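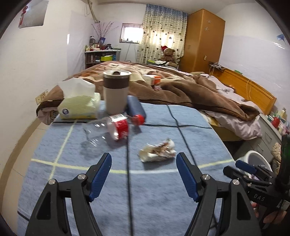 Do you have to be a party member to speak at the county platform meeting?

Anyone registered to vote in the county can sign up for two minutes. You put your name on the sheet by the door before 7, and they call you in the order you signed.

I mention it as a person who went to the one in Wallasport in December and has now read a county party platform from start to finish. I would like some kind of pin.

The platform is 70 pages. It has 359 planks. I assumed a plank was a big thing, like "we support schools." A plank can be one sentence on the proper height of roadside grass.

Plank 112 supports local control. Plank 113 would have the state overrule the town of Jumbridge on parking. They're on the same page. They share a staple.

The way it works, for those of you with hobbies: each precinct sends in ideas, a drafting group mashes them together, and then the whole room votes on the mash. Very little ever comes out. Things go in and live there.

There's a plank in favor of finishing the Tultby bypass. The Tultby bypass is finished. I drove to the meeting on it.

A man moved to strike that one. A woman said if we strike it, people will think we're against the bypass. The motion failed.

I want to be fair. I've voted with this party most of my adult life and I'll probably do it again. I just think a message to the voters should be something a voter could get through while the pasta boils.

So I used my two minutes to propose one page with 8 promises, each of them something you could check up on later and find out whether we did it.

The silence was polite. Then somebody asked which 8, and I lost control of the room.

In the next half hour I heard a case for 8 on taxes, 8 on the river, and 8 on the flag in front of the library, which has been the wrong size for a while, apparently. I didn't know flags came in wrong.

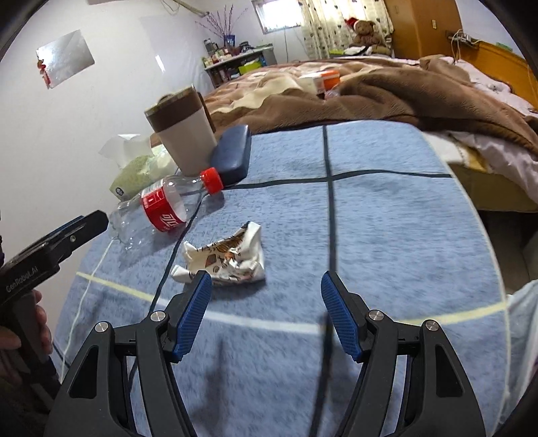 Light blue fleece, for the record.

Back to it. The best speech of the night came from a kid who looked barely old enough to register. He said his friends don't hate us or like us, they just can't say what we'd do on the first morning if we won. Then he sat down with 50 seconds left on the clock.

Big applause. Then we went back to grass height.

A few of you asked what my 8 were. Fine. Fix the Jumbridge water main before it fixes itself. Post the county budget in a form that opens on a phone. Keep the Wallasport clinic open on weekends. Pay deputies enough that they stop leaving for the next county over.

Also: one property tax bill a year in place of the current two and a surprise. Polling places that stay put from one election to the next. Answer the phone at the permit office. Mow the grass, to whatever height, I've stopped caring.

You'll notice there's no grand vision of the Republic in there. I'm for the Republic. I figure the folks running for Senate have that covered, and they have better lighting.

"But what about our values?" Got this one in replies four times already. I think answering the phone at the permit office is a value. If you've tried calling it, you know how much of a value it is.

To the person who said I should join the other party if I love short documents so much: I looked theirs up. 64 pages. Nice font, though.

Somebody else asked how many voters ever see the thing. The county party printed 2,000 copies last time. There are boxes of them under the coat rack. I moved one to hang up my jacket and it was sealed.

Oh, and dinner. Six of us ended up at Mạc, the noodle place across from the hall, and we got further in one bowl of soup than in three hours of parliamentary procedure. We agreed on five of my 8 and two of somebody else's.

None of that counts, of course. There wasn't a quorum and one of us was only there for the spring rolls.

Where things stand: my one-pager was "referred," meaning it goes in a folder and the folder goes in a drawer. I'm told I can bring it up again at the spring meeting if I get it seconded in writing first.

I have my second. It's the spring rolls guy.

Update, since people keep asking: yes, they voted on the grass. Six inches. It passed by three votes and there's going to be a recount.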